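Week 6 handout: looking after the CPU cell

Last week we got as far as homing the arm, and a few of you asked why I fuss so much over the fingers before we let it near a board. The short answer is the socket. Those pins are tiny, and a finger that has worked a little loose will put a processor down crooked. So I check the fingers first, every time, even if I'm late for lunch.

Start with the arm parked and the power locked out. Wiggle each finger by hand. You want the pivots to turn freely with no side play. Then go over the screws on the links - snug is fine, please don't lean on the wrench! Wipe the fingertips with a lint-free cloth and look for nicks.

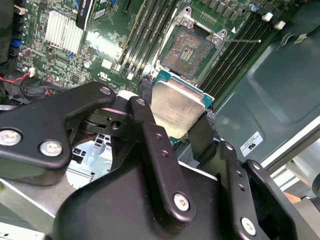

Narnell Hall Robotics Teaching Lab

With the load plate open and the lever out of the way, run the approach at slow speed and stop it just over the socket. Compare the tilt of the processor with the socket, and look for the triangle on the board while you're down there. If the angle looks off, back out and re-teach point 11. I re-teach it more often than I'd like, usually after somebody has swapped a fingertip.

Write the cycle count in the log when you finish (Simin's last entry was 2486). Niloufar has the spare pivot screws - ask her before you open the drawer.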